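Home Kitchen Garage Laundry Moving & Storage About

Packing a kitchen without losing your mind or your lids

By Lena Ziółkowski, 2018-07-25

I have moved 11 times, which makes me either an expert or a person with poor judgment about landlords. Kitchens are the worst of it. A bedroom is mostly soft things that forgive you. A kitchen is glass, iron and one bottle of fish sauce waiting for its moment.

Start with what you won't miss: the fondue pot, the cake stand, the good plates you save for people who never come. Leave out one pan, one knife, and a mug each. You will eat like a student for a week and survive it.

Tape is where people get stingy. Run it along the seam and a hand's width down each end, then do it again on the bottom. Press it flat with your palm, especially on a box that has already had one career.

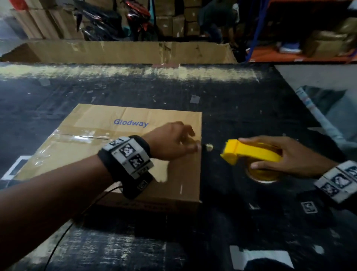

Should plates be stacked flat or stood on edge?
Stand them on edge, like records, with paper between each one and a wad of it underneath. Bowls can nest, three at most.

Pots go in the bottom, lids wrapped separately and taped in a bundle – not to the pots, unless you enjoy scraping glue off steel in September. Spices get a zip bag. So does anything with a cap you trust.

Label the sides. Tops disappear the minute you stack something on them, and then you're reading cardboard by phone light at 14 minutes to midnight, looking for the can opener. Write the room and the three most important things inside. "Misc" is a cry for help.
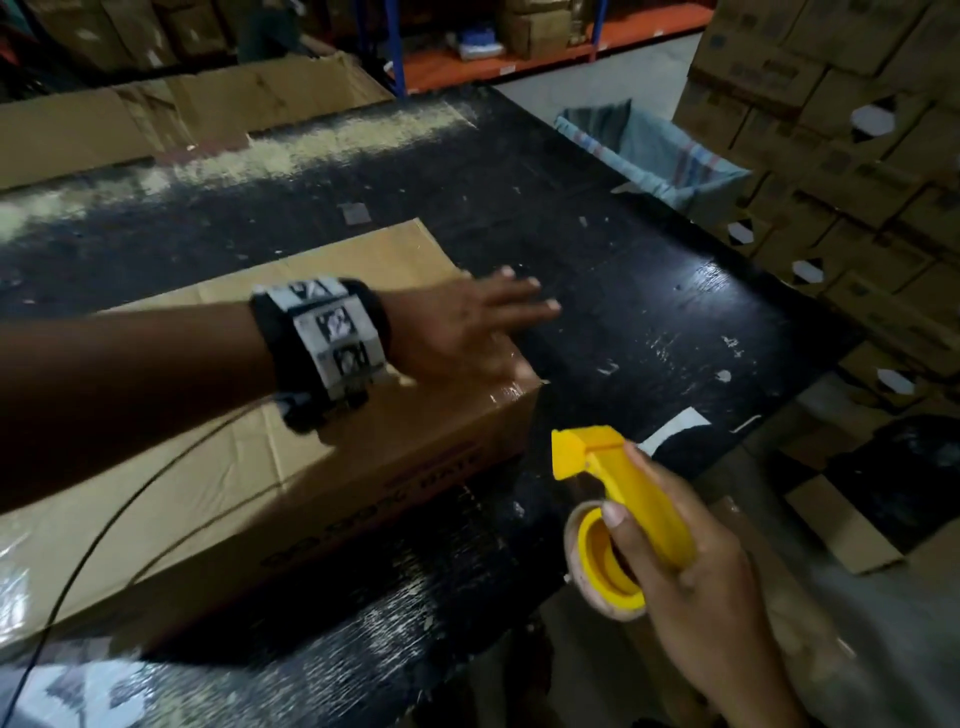 Reading time: 3 min

Keep heavy boxes small. Cookbooks in a big carton sound efficient until you meet the stairs. Lift a corner before you seal it, and if you make a noise, take something out.

The last box should hold dish soap, a sponge, paper towels, coffee and whatever makes the coffee. It rides in the front seat with you, belted in if necessary.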